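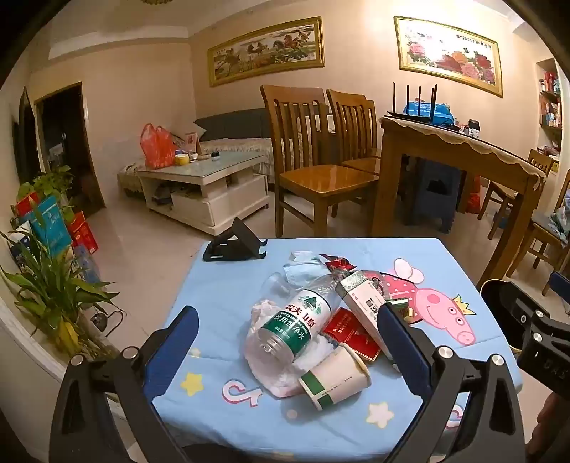 The July clear-up at Visser House got as far as the dining room, and most of the work was rubbish. Small tables collect it faster than anything else. The one with the pig tablecloth had a water bottle, a plastic cup, a paper cup, crumpled tissues and a face mask heaped in the middle. Please empty bottles before they go in recycling. Tissues and masks go in general waste – never in with the paper.

Rotari, who collect from our street, have asked us to keep the two kinds of waste apart from now on. New labels are in the hall cupboard, on shelf 11. 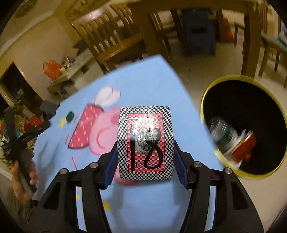 Small boxes are the other thing to watch. Some have been marked by hand, so check before throwing any away. The card box with the tiger's head has 18 written across it in thick black marker, and anything numbered like that should be kept until the list has been checked. Bottles can go in the round bin with the yellow rim, which is sorted later – two bags at most per collection.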